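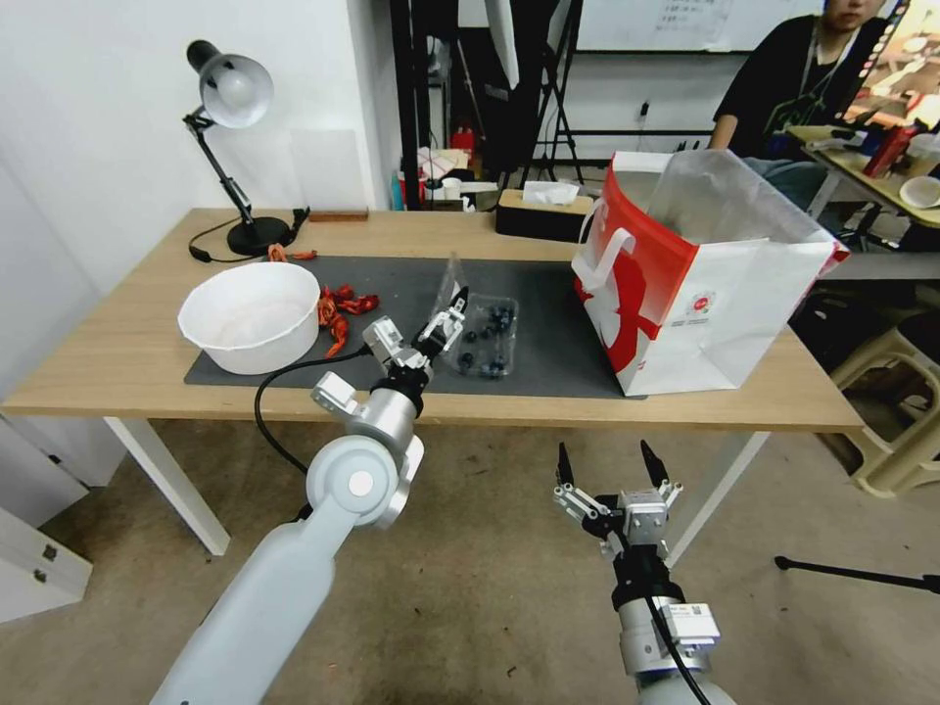 Blueberries, with their plastic clamshell. Remember the clamshell.

Virnness has new recycling rules. They came folded inside the water bill, in gray type on slightly lighter gray paper, and I have now read them more times than I've read my lease. A thread.

For years we had one blue bin and a shared understanding that whatever went into it was somebody else's problem. I miss that bin. I put a broken umbrella in it once and slept fine.

Since January the hauler is Eltar. Eltar would like us to know they are "partners in our material journey." My material journey is from the kitchen to the curb, in slippers.

The new system has 4 streams: paper, containers, organics, and something called residual. Residual is trash. They had a perfectly good word for it and it was trash.

Clamshells have the triangle on the bottom with the 1 in it. Bottles have the same triangle with the same 1. Bottles are containers. Clamshells are residual, according to page 2. Page 3 has a little drawing of accepted containers and one of them is a clamshell.

I called. The hold music was a pan flute. The person who finally picked up was very nice and told me to go by the page, and when I asked which page, she said the current one.

There is also an app, Stoltodach, where you type in an item and it tells you the stream. I typed "berry container." It asked if I meant "battery container." I said no. It gave me the address for battery drop-off.

I then typed "berry" on its own. Organics. Thank you, Stoltodach.

Paper bowls are their own saga. Plain paper bowl, clean: paper. Plain paper bowl, touched by chili: organics. Shiny paper bowl: residual, but you have to decide for yourself what counts as shiny. I've been tilting dishes toward the window like a jeweler.

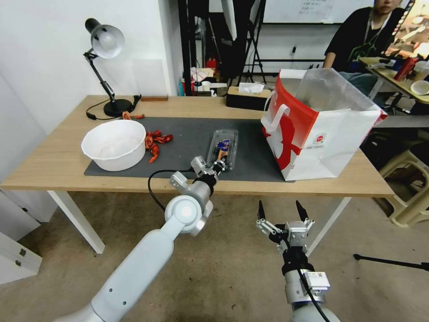 A neighbor over on Ellwood replied to say I'm overthinking it, they've put every clamshell in with the bottles since the switch and the truck takes them every time.

OK, but the truck takes everything every time! The truck took my doormat. What the truck will pick up and what gets turned into a park bench are separate questions, and I only get to watch the first one.

Besides, Ellwood is on the pilot route, so they got the bigger lids and, I'm told, a magnet for the fridge. We got the gray paper.

The town says more than 700 households came to the info sessions. I went to the one at the library. It ran long and the only thing I remember is a man asking, with real pain, about pizza boxes. (Tear off the lid. Lid is paper. Bottom is organics. He wrote it down.)

Current state of my kitchen: bottles in one bag, paper in another, coffee grounds in a pail that has started to have a personality, and a stack of rinsed clamshells on top of the fridge – awaiting a ruling.

Pickup is tomorrow at 5 in the morning, so I have until then to choose a page.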